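Teaching a Policy to Handle Cloth: Learning from Handheld Gripper Demonstrations
Notes to accompany the lecture, prepared by Trefor Pumphrey

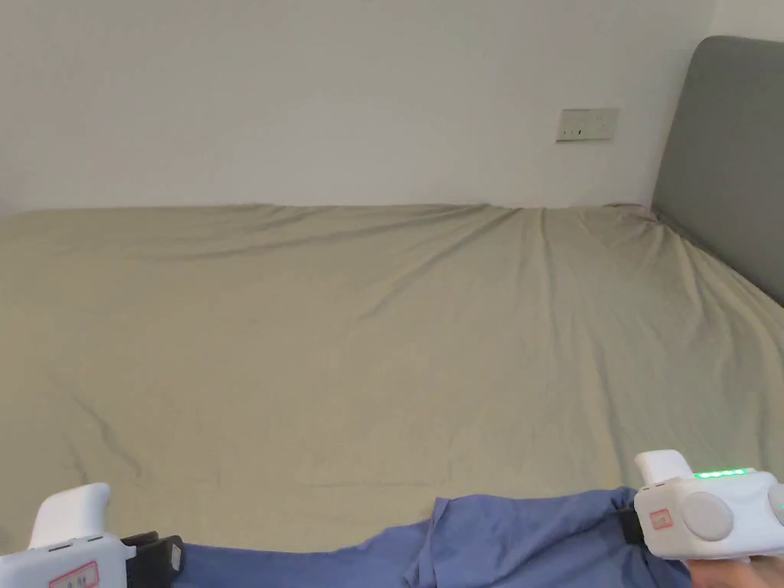
Lecture Notes, Part 5, page 243

Welcome back, everybody. Last time we spent most of our hour on rigid things, mugs and blocks and so on, and I promised that we would get to cloth before the end of March. I have kept my word, though only just. Please read these notes with the Kilto paper beside you if you can, as I am going to borrow its notation and I'm afraid I will not always stop to define it.

Let me begin with why cloth is hard. When a robot picks up a mug, we can write down where the mug is with six numbers, three for position and three for rotation, and for most purposes that is the whole story. A piece of fabric has no such tidy summary. Look at the blue cloth near the bottom of the picture, and at the way it doubles over on itself in the middle. To describe its shape fully you would need the position of every point on it, including the points tucked underneath where no camera can reach. The fitted sheet behind it is much smoother, but even there you will find creases, and the folds come together near the far corner where the fabric is pulled taut. A policy has to do something sensible in both cases, and it has to do it from pixels.

The approach in this part of the course is imitation. A person does the task holding a pair of grippers, we record what the cameras see along with how the grippers move and how far they are open, and then we train a network to predict the motion from the view. You may remember from Part 2 that the older way was to drive a real arm by remote control. I have done a good deal of that in my time, and it is slow going! Folding one shirt through a remote arm is enough to make you want to buy new shirts. With the grippers in your own hands you move much closer to your natural speed, and you can work in an ordinary bedroom instead of carrying a robot up the stairs.

There is a price, of course. A person's shoulders and elbows can go places that a robot's cannot, so some of what we record will simply be out of reach for the arm we want to use later. The usual remedy is to run each recorded path through the arm's kinematics and throw out the ones that fail. Do this early. In the Lanbridge exercise a few of you trained first and filtered afterward, and then came to see me wondering why the arm kept stopping halfway across the mattress.

Now for the result I want you to take home. In the Larnow study, which we will go through properly on the board, the same network was trained on two sets of demonstrations, each with 4000 episodes. The first set came from one bedroom, with the same bedding all the way through. The second was spread over 243 rooms. On the first room the two policies came out nearly even. In rooms that neither had met before, the policy trained on the varied set did far better, and the gap was widest for cloth that started out crumpled – I find that part very interesting, and I will ask you what you make of it.

My own reading, for what it is worth, is that the single-room policy had leaned on the background. A plain white wall, a gray headboard and a wall plate are wonderfully steady landmarks, and a network will happily use them to work out where to put its hands if we let it. Move the bed to another house and the landmarks are gone. Trevor, the baseline policy in your starter code, has this same weakness, and you can show it for yourself by masking out the top part of each input and watching the error climb.

For the next session, please do the masking test and bring your plots, on paper if possible. Try it once on the smooth-sheet episodes and once on the crumpled ones, and keep the two curves separate – I had them averaged together last year and it hid everything worth seeing. Section 5 of the Kilto paper covers the action representation, which we will need right at the start.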